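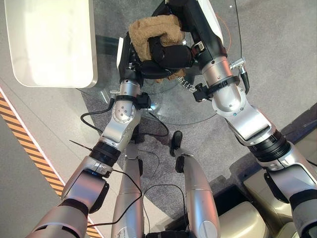 ## Aula 7 — Peças felpudas: pegar, apertar, pousar

Apontamentos do módulo de cuidado de têxteis domésticos, curso Ramby. Versão de 20 de abril de 2021, ainda por rever.

Material da bancada: peça castanho-caramelo claro, pelo comprido, toque entre toalha e peluche. Mesa redonda de tampo de vidro. Escova macia, pano branco, saco de rede.

Porquê vidro — não larga fibra, não prende o pelo, vê-se logo o cotão que cai. Contra: reflexos. Mudar de lado antes de dizer que há nódoa.

Pegar com as duas mãos, sempre. Peça levantada acima do tampo, sem arrastar. O pelo sobe e faz volume entre os dedos quando se aperta, é normal. Apertar para sentir o enchimento:

- volta depressa ao lugar: enchimento bom, segue para escovagem
- volta devagar: arejar e repetir no dia seguinte
- grumos: abrir a costura (ver ficha Bakent, pág. 152)
- estala ou range: pode haver peça dura lá dentro, não torcer

Não puxar pelo pelo!! Segurar pela base do tecido. Quem puxa arranca tufos e depois não há escova que disfarce.

Escovagem: primeiro a favor, depois contra, depois outra vez a favor. Pelo encaracolado leva menos passagens que o liso. Secador não, nem no frio. Se a etiqueta disser outra coisa, vale a etiqueta.

Cheiro a guardado — saco de rede, janela aberta, à sombra. Perfume só tapa, e mancha os tons claros.

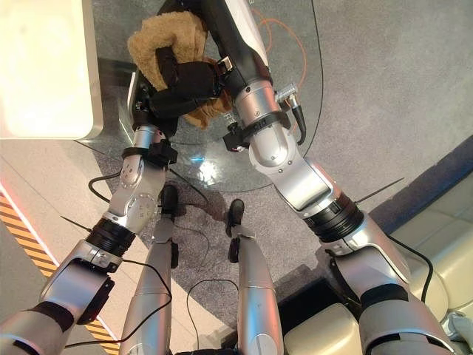
## Faixas e tiras

Tira preta a meio da peça clara: ponto crítico. Rever antes de qualquer lavagem.

1. Ver se a tira sai. Se sai, lava-se à parte.
2. Se é cosida, testar a cor: pano branco húmido, 2 minutos encostado, sem esfregar.
3. Pano limpo, avança. Pano cinzento, só limpeza a seco.
4. Levantar o pelo dos dois lados da tira com os dedos, costuma ficar esmagado.
5. Pousar no centro do tampo, nunca à beira.

Segurar um lado em baixo e apoiar o outro enquanto se trabalha a tira, senão a peça roda e a costrua torce.

Método Sakai (dobrar a tira para dentro) fica para outubro. Não sai na ficha.

Trazer para a próxima: uma peça felpuda de casa, com etiqueta legivel, e as respostas da ficha 2. Fichas em Mellel ou em papel, tanto faz.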